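Vireta Fund, Supported Workplaces Strand
Progress report from the Gretesdale site, covering the months up to the end of May
Prepared by Ileana Ciobanu, with help from Kirsty Entwistle and Keith Hulme

First of all, thank you for your patience with the date of this report. We wanted the May stock check behind us before we wrote anything down, and Kirsty had two weeks of leave that she had more than earned.

When we last wrote, the robot had been on the floor only a short while and most of us were still walking a wide circle around it. That has changed. It now has a regular morning slot, from eight until the first delivery, on drawer work: opening, closing, and putting small items away. This is the job our packers told us they liked least (all that bending!), and it's why we put it at the top of the list in our application to you.

Progress has been steady and a bit lumpy. Over the period we logged 2,202 drawer attempts, and Keith has gone through the log himself with a pot of tea beside him. Upper drawers are going well. Lower ones are slower, as the arm has to come down and around to reach them, and a drawer that sticks will still stop the whole run until somebody walks over and clears it. We had hoped to have that sorted by now and we don't.
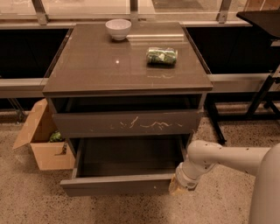 Trernon, who look after the software for us, have sent an engineer twice since spring, and on the second visit Jade Goodall sat with him for most of an afternoon and explained how the packers really put things away. Some of it was news to him. She told him, for instance, that people nudge a drawer shut with a knee when their hands are full, and that they will leave one open on purpose if they know they'll be back in a minute. The robot used to close everything it came across, which drove the team up the wall. It now leaves an open drawer alone unless it has been asked.

You asked us to be frank about staffing. No one has lost hours. Aicha Tazi has moved from packing to looking after the morning runs, with a small raise from our own budget, and she is training Jade as her backup. Two of our longer-serving packers have told Kirsty that their backs feel better by the end of the week, though we haven't measured that and wouldn't want to make too much of it. Against that, one person said the mornings feel quieter and that she misses having someone at the next bench to talk to. We've moved the tea break forward by a quarter of an hour to see if that helps.

Spending is close to plan. We are $200 over on floor marking and fittings, which we'll cover ourselves, and the money set aside for the Kershaw building hasn't been touched. We would like to keep it there until the lower drawers are reliable, and would be grateful for your agreement to carry it over.

Over the summer Aicha will start afternoon runs, and Trernon have promised us a fix for the sticking drawers. You would be very welcome to come and see a morning session. Ring Kirsty at the Gretesdale office and she'll find you a pair of safety shoes.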